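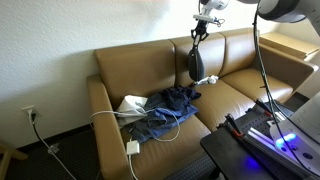 Can a robot tidy up my living room yet?

Parts of it, slowly. I've been asking this in every issue since October, and my answer keeps creeping up! Picking up one shirt is fine now. A heap of clothes on a couch with a charger cord running through it is still a tough one, because cloth flops and cords snag. The folks at Brultwood say their arm has practiced on 300 piles. I'd still want to stay in the room (and move my phone first). More on folding next month.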